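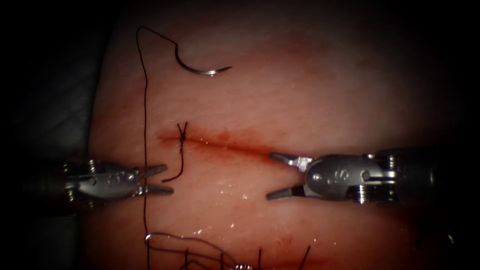 *A single knot on the practice incision, with the curved needle resting on the surface.*

The Skolmont Skills Laboratory maintains this gallery for trainees enrolled in the introductory suturing unit. It was compiled by Mandla Jacobs and Horacio Ocampo and is intended to be read with the unit handbook, which sets out the standard for knot placement, tail length and thread handling. Larger prints may be viewed in the Banon Room during opening hours.

Trainees are reminded that each stitch should bring the edges of the cut together without puckering — an even line is valued over speed. Each bench session runs for 30 minutes.

## Needle and thread

The needle is curved, and its point should be kept in view whenever it is held. Loops of slack thread are to be drawn clear before the next pass.
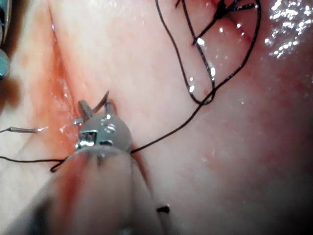 **Are trainees required to supply their own thread?**

Thread, needles and practice material are provided by the laboratory and may be collected from the Insaurralde Street counter at the beginning of each session. Unused thread is to be returned to the same counter.

## Knots in series

Knots tied along a cut, with the tails trimmed or left long. Assessors look at the spacing between neighbouring knots and at whether each one lies neatly over the line. 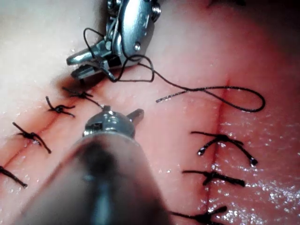
## Access and enquiries

Requests to reproduce photographs from this gallery should be made in writing to the Wurkovside office, quoting folder 1108. Page last revised 1 Aug 2021.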